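Grerance defers robot arm order and puts budget into simulation first

6th October

Grerance, the catering and domestic equipment supplier, has postponed the purchase of a two-armed robot for its Clekis test kitchen and will spend the first part of the budget on simulation. The order had been expected in July. Under the revised plan, no hardware will be bought until the simulated robot has been run through a fixed set of counter-clearing tasks.

The change was set out in a planning note circulated to departments by Lamisi Ackah, who is responsible for equipment planning at the company. The note says the original request covered the robot, a pair of parallel grippers and a service contract, but gave no figure for fitting out the room or for the staff time needed to prepare task data. Both have now been added as separate lines.

Simulation work is being carried out by Dramani, a small software contractor. It has built a room with a white-topped wooden cabinet, on which tableware, food and small household objects are placed in different arrangements. The robot model has two arms and can be viewed from its own position, so that planners can check how much of the counter is hidden by the body at close range.
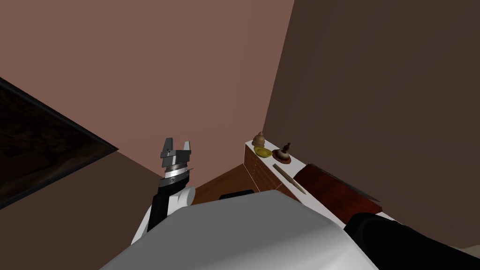
Simulated view from the robot, with one gripper raised and the counter beyond. Render: Dramani

Reach is the first item to be settled. The Clekis kitchen has fixed counters, and moving them would involve plumbing and electrical work that is outside the equipment budget. If the arms cannot cover the depth of the counter from a single standing position, Grerance would have to choose between a mobile base and a longer arm. The note treats the mobile base as the more expensive option over the life of the machine, mainly on account of batteries and floor preparation.

The second item is the gripper. Two-fingered parallel grippers are cheap to replace and simple to maintain, but flat plates and thin sticks are awkward for them to lift from a hard surface. The note allows £4,000 for alternative fingers and a tool changer, to be released only if the standard fingers fail on the flat items in simulation.
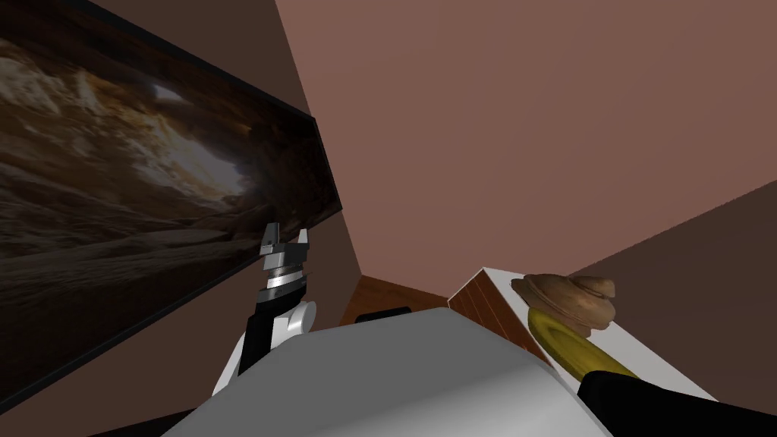
Each task will be run 50 times with the objects moved between runs. Seven tasks have been agreed so far, covering plates, bowls, fruit and small loose items. Results will be recorded by object type, as a single overall score would be of little use when deciding which fingers to order. Runs in which an arm touches the cabinet will be counted as failures even where the object is picked up correctly.

"We had a quotation for the robot and almost nothing for what goes round it," said Ackah. "The arm price was the easy part. I could not tell the board what the room would cost, or who would be doing the work in the second year."

The note is cautious about how far the results can be carried over to a real kitchen. Friction, object weight and lighting are all set by the software, and soft or irregular items are harder to model than rigid ones. For that reason a sum has been held back for a trial on hired equipment before any order is signed – a stage that was missing from the first plan.
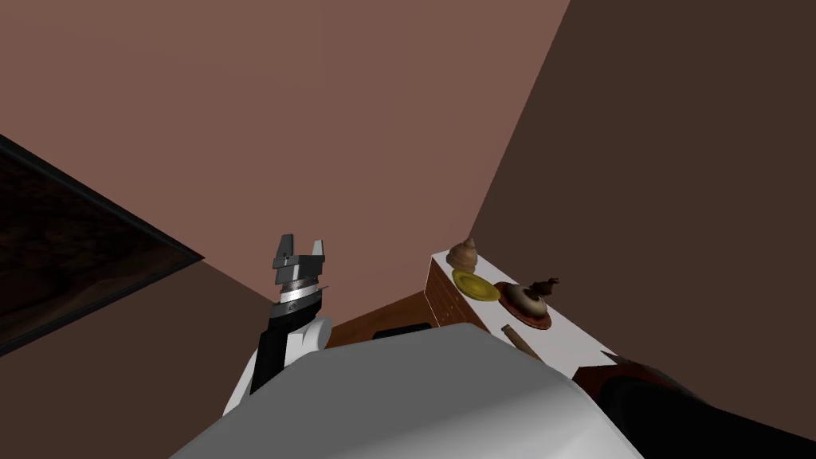 Suppliers will be asked to quote on a common form. It separates the purchase price from calibration, spare fingers, software licences and call-out charges, and asks for the delivery time on a replacement wrist unit. Four suppliers are to be invited. Grerance has not named them, but has said that each will receive the same task list and the same counter dimensions.

A second site, at Veden, is mentioned in the note as a possible later user of the same system. No money has been set aside for it. Its counters are of a different height, and Ackah said the simulated room would need to be rebuilt before any of the Clekis results could be applied there.

Dramani is to deliver the remaining task files before the supplier forms are sent out.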